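Dual-monitor desk

A dual-monitor desk is a work desk on which two computer screens are placed side by side and used together as one working area. It is common in offices, in university rooms and in homes where a person writes, draws or programs for many hours. Other names are two-screen desk and, in older texts, double desk.

Arrangement

The screens usually stand at the back of the desk, near the wall, so that the front part stays free for the hands, the keyboard and paper. Each screen may have its own foot, or both may hang from one arm which is fixed to the edge of the desk. If the two screens are used equally, the user sits in front of the line where they meet. If one is used more, it is put straight ahead and the other is turned a little inwards.

The two screens do not need to be of the same size. Many users keep text or program code on one of them, often with a dark background, and read web pages or letters on the other.
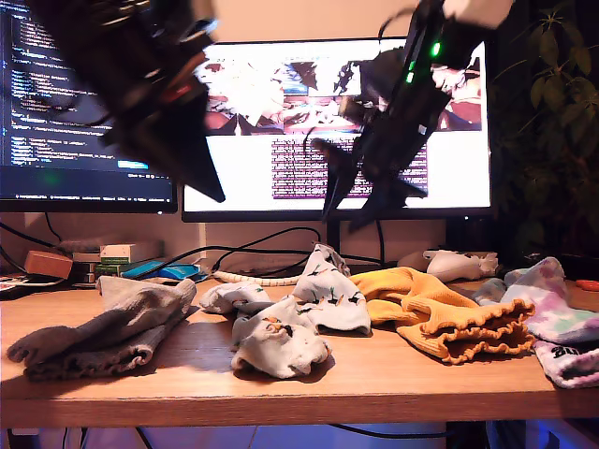 The strip of desk along the wall is often used as a shelf. Small boxes, books and papers collect there, and cables run between them. In her guide to office rooms, Elmarie Mabuza calls this strip "the back row" and advises to keep it lower than the bottom edge of the screens. The guide was printed at Mosside in 200 copies.

Cables

Two screens need two power cables and normally two signal cables. They may lie loose on the desk, be tied together, or go down through a hole in the desk top. A tray under the desk keeps them off the floor but makes it slower to change a screen.

Studies of use

Gerrit Msimang visited 66 desks in the offices of Pillay, a firm of translators in Sotden. His report notes that most users chose the side of the main screen on the first day and did not change it later.

See also

Computer desk
Monitor arm
Cable tray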